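Plurnik Home Help > Laundry & Linens

Folding on a bed, shirts come out crooked every time. What am I doing wrong?

Posted by Justinas Baranauskienė

Ok quick one, typing this between loads. I fold on a bed-sized platform, padded, with a sheet over it. Washer is a few steps away so it's handy and I don't want to move. Jeans and heavy stuff, no problem. Fold in half, fold again, done, they stay put.

T-shirts are killing me. I lay one flat, go to fold the side in and the whole thing slides. Or the hem is straight and the collar end has gone into a wad. Then I smooth the collar and the hem goes. Also the sheet bunches up under the shirt so I'm never sure which wrinkles belong to what.
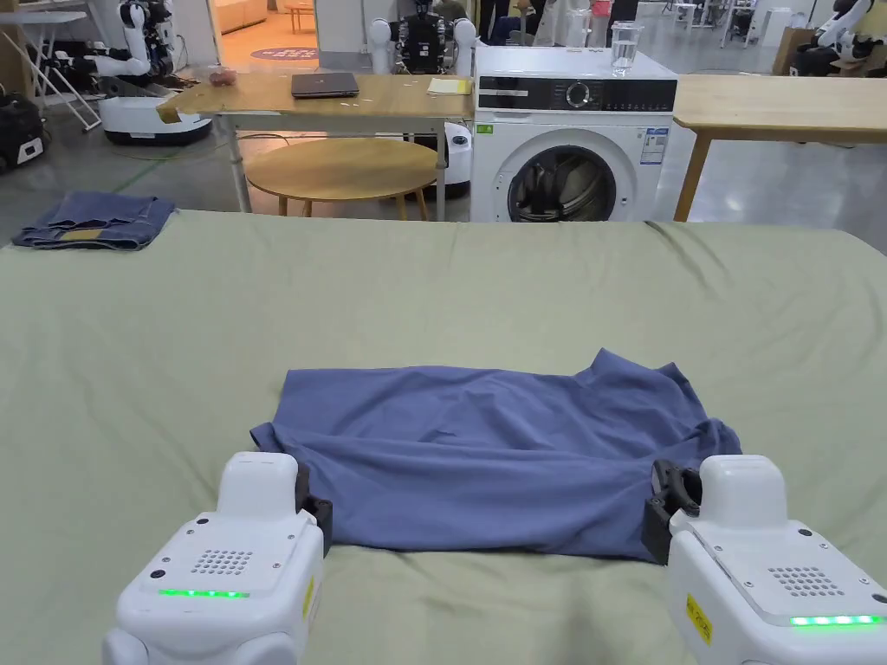 Sheet is just a flat one, not fitted, tucked in when I remember. Tables in the room are hard wood and I could use one of those but they're always full of other stuff, laptop and so on. And I like having the big surface for sorting.

I do a lot of shirts. Counted last month for the heck of it, almost 700 pieces went thru if you include socks. So even a few seconds each would help. Tried one of those folding boards (Stefanou, the plastic one with the flaps) and hated it, too slow, and it slid around too.

Things I'd like to know:
does the kind of sheet matter
which end do you start from, hem or collar
is it dumb to fold on something soft at all

Thanks in advance, sorry for the mess of a post.

454 views

Kazuhiro Hirose

Soft is fine. Loose is your problem. Get the sheet tight first, everything else gets easier.

Fitted sheet a size too small if you can get it on. If not, flat sheet, pull it hard and clip it underneath with those elastic suspender things. Putusier makes a set, mine have held up ok. Cotton with some texture grips. Satiny stuff or microfiber, forget it, shirt will skate all over.

Start at the collar. Always. Pick the shirt up by both shoulder seams, give it one good snap in the air, lay it down shoulders first and let the rest drop toward you. Now the collar is already flat and you only have the hem to fix. If you lay it down hem first you end up pushing the extra cloth up to the neck and that's your wad.

Then:
Shirt face down, collar away from you.
One hand flat in the middle of the back. Leave it there. That's your weight.
Other hand takes the side seam at the hem and the shoulder follows. Fold in to about the middle of the collar.
Sleeve back on itself.
Swap hands, other side.
Hem up to the collar in thirds, or in half and half again if your drawer is deep.

The hand in the middle is the bit most people skip. On a hard table you get away with it, on a padded one you don't.

Takes me 9 seconds a shirt when I'm awake. Don't worry about speed the first week tho.

And don't pull on one corner of the hem to straighten it. Both corners, same time, little tug — otherwise you twist the whole body of the shirt and the side seam wanders round to the front. Some cheap tees are sewn twisted to begin with, nothing you can do, go by the shoulders and ignore the seam.

One more thing. Clear the surface before you start. I used to have my phone, mail, whatever on the bed and every time I reached past it I'd drag the sheet. Stuff goes in a box on the floor now.
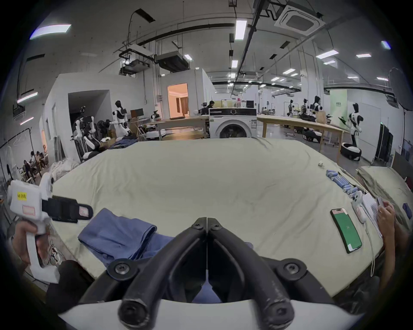
Justinas Baranauskienė came back later to say the sheet was the main thing, pulled tight and clipped it and the sliding mostly quit. Still getting the twist on a couple of old shirts. Collar first feels backwards but is getting better, and does the same go for long sleeves?

Kazuhiro Hirose
Yep same. Just fold the sleeve down along the side instead of back on itself, or it makes a lump.

hundedard_mom

I just roll mine lol. Roll from the bottom, into the drawer standing up, 7 across. No folding no twisting. They do wrinkle a bit if they're thin but who's looking.

Also a blanket under the sheet helps it not slip, the old scratchy kind. Dont iron on it though, I did that once and the blanket smelled for weeks.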